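Cokgate Residents' News

Bin collections move to alternate weeks from 30th November. Sacks must be black and tied at the neck.
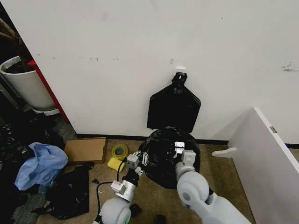
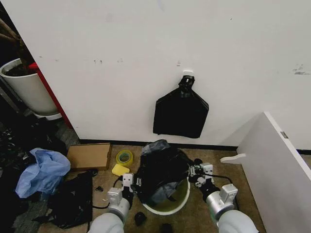
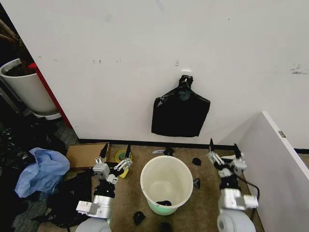
By Vinh Tôn

The Ekness side goes first and Grilik Road the week after. Put sacks out by the front step -- the lorry can't get up the back lane until the wall is mended. It has been down since July. Extra rolls are £2 from the office. Please keep garden waste out of them.

Contact: Cokgate office, ext. 295 | Back to top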